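道具レビュー > 整理・収納 > 作業台まわり

Ovelの青いトレー、ケーブル置き場として使い込んだ感想

文:アブレヘト・テフェラ 2019年7月
シェア 26 コメント 4

ケーブルの片付けについて書くと毎回長くなるので、今回は短くまとめるつもりでした。先に言っておくと無理でした。だってこのトレー、すごくいいんです!

買ったのはOvelという雑貨メーカーの青いプラスチックのトレーで、近所のRitportという店で2000円でした。トレー一枚の値段としては安くないと思います。私も店で一度手に取って、棚に戻して、ひと回りしてからまた戻ってきました(店の人に顔を覚えられたのはたぶんあの日です)。使い始めたのが去年の11月なので、もう勢いだけの感想ではないはずです。

■ それまでの置き場

以前は、深い箱に全部まとめて入れていました。電源のケーブルも、充電用の短いのも、何につながるのかもう思い出せないのも一緒です。箱に入っていれば見た目は片付いているんですよね。ふたを閉めればなおさら。ところが一本使おうとすると、引っ張った先に三本ついてきて、その三本にまた別の一本が絡んでいて、ほどいているうちに何をするつもりだったか忘れる。急いでいるときに限って、欲しいのはいちばん下にあります。

引き出しも試しました。仕切りを入れて、種類ごとに分けて、ラベルまで貼って。きれいでした、最初の週は。うちの場合、引き出しを開けるというひと手間がどうもだめらしく、使い終わったケーブルはだいたい引き出しの上に置かれていました。中ではなくて上です。

壁に掛けるフックは、長いケーブルにはよかったです。今でも延長コードはフックに掛けています。ただ短いのはすぐ落ちるし、作業台から立ち上がって取りに行くのがおっくうで、毎日使うものには向きませんでした。

■ トレーに替えてどうなったか

いちばん大きいのは、ふたもなければ扉もないことです。台の上に置いておけば、手に持っているケーブルをそのまま下ろすだけで「しまった」ことになります。これが本当に楽で、初日から散らかり方が変わりました。几帳面な人には当たり前の話かもしれませんが、私のような人間には大発見だったんです。

それから、縁があること。平らな台の上に束ねたケーブルをじかに置くと、じわじわ広がっていきますよね。隣の道具を押しのけて、気がつくと台の端から垂れている。トレーの中なら、少々ぐちゃっとしていても、ぐちゃっとしている範囲が決まっています。掃除のときは丸ごと持ち上げて、下を拭いて、戻すだけです。私はこの「丸ごと動かせる」が好きすぎて、最近は台を拭く回数まで増えました。

色もいいです。買う前は白と青で迷って、汚れの目立ちにくさで青にしたのですが、正解でした。うちのケーブルはほとんどが黒なので、青の上だとよく見えます。コネクターの形も探しやすい。黒いトレーだったら、たぶんもう一回買い直しています。木の天板に置いたときの色の組み合わせも気に入っていて、道具なのにちょっとうれしくなる感じがあります。

内寸は長いほうで26cm。普段使いのケーブルを入れるには十分で、欲を出して何でも詰め込もうとすると足りなくなる、その境目くらいの大きさです。これより大きいと、きっとハサミやテープや領収書が入り始めます。私は入れます、絶対に。

■ 赤い結束バンドと組み合わせる

トレーだけでも使えますが、束ねるものがあるとさらにいいです。私は赤を使っています。黒いケーブルに黒いバンドをつけていた頃は、どこで留めたのか指で探す羽目になっていました。赤だと一目で見つかります。こんな簡単なことを、なぜもっと早くやらなかったのか!

使い方のこつというほどでもないのですが、きつく締めないこと。最初の頃はぎゅうぎゅうに締めて満足していました。見た目はすっきりするものの、根元に無理がかかりそうで心配になりますし、外すのも面倒です。今は指が入るくらいのゆるさにしています。束の形が多少崩れても、トレーの中なので気になりません。

あと、全部のケーブルを一つの束にしないほうがいいです。これは失敗しました。引っ越しの荷造りみたいな気分で大きな束を作ったら、一本抜くたびに全部やり直しでした。一緒に使うもの同士で束ねて、よく使う一本は束に入れずに輪にしておく。銀色のコネクターがついたのは、私の場合はいつも輪にして、トレーの横に出しっぱなしです。それを散らかっていると言う人もいますが、次に使うんだからいいじゃないですか。

■ 巻き方について少し

ベテル・フェイサさんに教わった巻き方に変えてから、ほどくときに絡まることがずいぶん減りました。手のひらに巻きつけるのをやめて、ケーブルが自然に曲がりたがる向きに輪を作っていくだけです。最初はもどかしいくらいゆっくりで、こんなの続かないと思いましたが、慣れると手が勝手に動きます。

短いケーブルは巻こうとしないほうがいいみたいです。軽く曲げて置いておくだけで十分。小さくきっちり巻いたものは、広げたときにくせが残って、台の上でくるんと跳ねるんですよね。あれ、地味に腹が立ちます。

全部を整え直すときは、20分と決めてやっています。トレーの中身を出して、束を見直して、要らないものをよけて、終わり。時間が来たら途中でもトレーに戻します。戻せるところがあるから途中でやめられるわけで、深い箱の時代にはできなかったことです。あの頃は一度出したら最後、23時に床に座って途方に暮れていました。

■ 気になるところ

褒めてばかりなので、不満も書きます。

底がつるつるで、台の上で滑ります。ケーブルを一本引っ張ると、トレーごとついてくることがある。中身が多いときは重みで落ち着くのですが、軽いときはよく動きます。私は裏の四隅に薄い滑り止めを貼りました。最初から何かついていたらよかったのに、と思います。

それと、ほこり。ふたがないのが長所だと書いたばかりですが、そのぶん積もります。青は汚れが目立ちにくいと書いたのも本当で、でも白っぽいほこりは別でした。ときどき中身を出して水洗いしています。洗うのは簡単で、すぐ乾きます。

重ねられないのも惜しいです。二枚目を買って重ねようとしたら、上のトレーが下のケーブルに乗っかって傾きました。重ねて使いたい人には、Midachの積み重ね式のほうが合うと思います。ホズエ・オランダさんのところで触らせてもらいましたが、かちっと噛み合って気持ちよかったです。ただあちらは縁が高くて、ケーブルを放り込むときにひと手間ある気がしました。私の性格だと、そのひと手間でまた上に置き始めそうです。

■ どんな人に向いているか

毎日のように抜き差しする人、作業の途中で台の上をさっと空けたい人、そして引き出しの整理が続かなかった人。このあたりの人にはぜひ試してほしいです。逆に、年に何度かしか触らないケーブルをきれいに保管したいなら、ふたつきの箱のほうがいいと思います。私もそういうものは別の箱に入れて、棚の上に追いやりました。

二枚目のトレーは結局、重ねるのをあきらめて台所に行きました。今は輪ゴムと袋留めのクリップが入っています。こちらも調子がいいので、また書きたくなったら書きます。

置き場所は、台の真ん中寄りがおすすめです。普通は隅に寄せたくなりますよね。私もそうしていましたが、隅に置くと手が届きにくくて、手前に「仮置き」の山ができるんです。思いきって真ん中の近く、利き手と反対側に寄せて置いたら、山ができなくなりました。

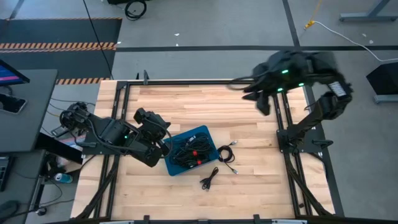

邪魔になったら持ち上げてどかせばいいし、どかした先でもそのまま使えます。右利きの私は少し左が落ち着きますが、座る位置でも変わるので、何日か動かしながら決めるのがいいと思います。三枚目は、ちょっと我慢しています。青のほかに黄色が出たら、そのときは負けます。

コメント(4)

ベレケト・テクレアブ
赤いバンド、真似します。うちは全部黒で、毎回スマホのライトで留め具を探していました。滑り止めは何を貼りましたか?

アブレヘト・テフェラ
食器棚用の薄いシートを小さく切って、両面テープで留めました! 厚いのを使うとがたつくので、薄いほうがいいです。

シクステン・オーベリ
私はEjiguの浅い木の箱を同じ用途で使っています。見た目は好きなのですが、水洗いできないのが悩みです。読んでいてプラスチックもいいなと思いました。白の在庫はありましたか。

ベテル・フェイサ
巻き方、続いているようでよかったです。輪はもう少し大きくてもいいですよ。小さく巻きすぎるくせがまだあるはず。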